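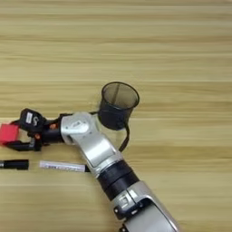
Brimadport, 21st July

How People in Our Town Learn to Bake Bread: Summer Project Report

When our group first sat down to pick a subject, we had a long list and no agreement on any of it. Bread was near the bottom. But we kept coming back to it, partly since two of us had grown up in houses where a loaf came out of the oven every weekend, and the rest of us were a little jealous! So we set out to ask people in Brimadport who taught them to bake, what they learned first, and whether they still do it the same way.

We wrote a short questionnaire and left copies at the Rilter bakery, the public library and the Bíró tea room, which was kind enough to let us keep a box by the register for three weeks. By the end we had 189 forms back, which was far more than we had planned for, and typing them all up took most of a week (our handwriting expert earned her cookies). We also did 34 longer interviews, mostly over coffee and often running well past the half hour we had promised.

The most common answer to our first question was a grandmother, and I don't think that will shock anyone. What we didn't expect was how many people had learned as adults, from a neighbor or a library book, and how fondly they talked about their early failures. One man described a rye loaf so hard that he kept it as a doorstop until October.
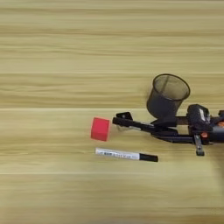
Recipes were another matter. Hardly any of the people we interviewed had one written down in full. They had a card with the flour and the salt on it, and everything else – how long to knead, when the dough is ready, how hot is hot enough – they carried in their hands and told us by waving them in the air. We tried to write these instructions down word for word and ended up with pages of "until it feels right."

To see how much this mattered, we baked the plain white loaf from the old Flundedeck community cookbook in three different kitchens. The same recipe gave us one tall loaf, one flat one, and one that was very good on top and gummy underneath. We think the ovens were partly to blame, but we also kneaded for different lengths of time and did not keep good notes on the first day, so we can't say for sure.

If we did this again, we would ask people's ages on the form, which we forgot.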